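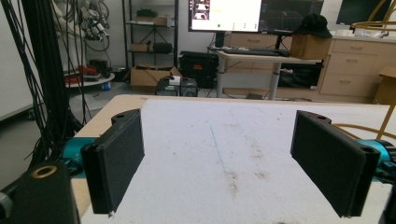 Wanted: two or three people to help finish a home-built gripper

Hi, I'm Sombat Panyasiri, and I'm looking for a few people who'd like to spend their evenings in the Plarkomstead shared workshop helping me get a two-finger gripper working properly. I've been at this on and off since February and I've reached the point where I need more hands (and, let's be fair, better brains than mine for the software).

The project is called Urnetti. It's a hand-held gripper: you hold the body, squeeze, and two flat black fingers close on whatever you're after. The fingers sit on teal metal mounts. The plan is to record how people pick things up with it, then put the same fingers on a small arm and have the arm try the same jobs. Folding a dish towel is the big dream. For now I'd be thrilled with moving a mug without drama!

Who I'd love to hear from

Someone who likes wiring. There's a lot of cable hanging in that corner and I'd like every run labeled before summer. If you own a label maker and enjoy using it, write to me today.

Someone who can write a bit of Python. You don't need a robotics background. Mostly it's reading numbers off the fingers, lining them up with video, and saving everything in files we can find again a week later. I have a version that works on good days.

Someone who makes things. The finger pads need a grippier face, and I've got samples of a rubber sheet from Flasach that I haven't had time to cut. I'd also like a proper stand to hold the gripper between runs. There's an old Sjöberg vise in the woodworking room that's great for this kind of job, and I can show you how to book it.

And then just... patient people. Some 29 short pick-and-place runs make up one round of testing, and it goes much faster with a second person resetting the table and writing down what went wrong. No skills needed for that one, and you can chat the whole time.

The practical stuff

We meet two evenings a week from 7 until 10, and Saturday mornings if there's interest. I'm asking for one session a week from you, for 11 weeks. If you have to miss a few, that's fine, just text me.

It isn't paid, I'm sorry to say. I do cover your workshop day pass, parts, and dinner (there's a very good noodle place on the corner and I always order too much). Your name goes on the project page, and the drawings and code will be free for anyone to use, you included.

You should be 18 or older, since that's the workshop rule for the electronics side. Closed shoes, please, and long hair tied back when the arm is powered. The room is up one flight of stairs with no elevator. If that's a problem but you like the sound of the coding part, tell me and we'll set you up to work from home.

How to get in touch

Leave a note in the Urnetti folder at the front desk, or reply to this post. Tell me which part interests you, which evenings you're free, and one thing you've built or fixed, however small. My own first project was a cat feeder that fed the cat 2 dinners every night for a month, so the bar is low.

I'm hoping to have everybody on board by the end of April 2023. Come by and try the gripper first if you'd like to, you can squeeze it a few times and see if it's your kind of thing.

Sombat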